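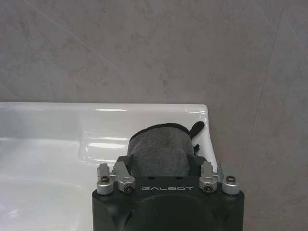
Dec 9, 2018

Quick one, I have a lab report due at midnight and I haven't started it.

Bathroom task week at robotics club. The challenge this term is chores, and our team pulled the sink. Pick up the cloth, wipe the basin, hang the cloth back up. Sounds like nothing. It's killing us.

Cloth is the problem. Everything we practiced on in the fall was blocks and cups, and blocks stay the shape you left them. Grab a cloth in the middle and you get a dome. Grab it near the edge and it flops over the fingers, and then the wrist camera sees cloth and nothing else. Benedito Medeiros wrote the grasp code and he wants the middle every time. I want the corner by the loop, so hanging it up later isn't a whole seperate problem. We argued over this for most of a pizza.

For now it's middle. He won. Fold, squeeze, lift. Fine.

Where we are:

Grasping is OK. Two fingers, squeeze from both sides, don't get clever. We turned the closing speed way down and it got better.

Wiping is bad. The arm wants to follow a flat path and the basin is not flat, it curves up at the back and again in the corner. Press too light and you're waving at it. Press too hard and the cloth slides in the fingers. I've been logging the runs, 173 so far, and 33 of them I'd show to another person.

Hanging, haven't touched it. February problem.

Also the white ceramic. So shiny. Every light in the room ends up as a streak in the bowl and the segmentation thinks the streaks are edges. Spent one whole evening on that. Ended up collecting 300 more stills with the lights moved in between and retraining, and it's less dumb now. The gray cloth on white is easy at least. Gray cloth against the gray wall tile, not so much, so keep it low untill the last second.

We named the two software branches after the snack machines in the hall, Macedo and Harel. Macedo is the one that runs. Harel is mine and it has the corner grasp in it and it crashes. Working on it.

The meet is at Narndale in February, 2 runs per team, best one counts. Kutent house has the kitchen counter task and they're already done and being really annoying about it.

To do before break:
- merge the slow close into Macedo
- force limit on the wipe, an actual number, not Benedito's gut
- print the spare finger pads
- find out if we can bring our own cloth or have to use theirs. Somebody email them. Probably me

OK lab report. Will post the wipe plots when I've labeled the axes, sorry to everyone who saw the last ones.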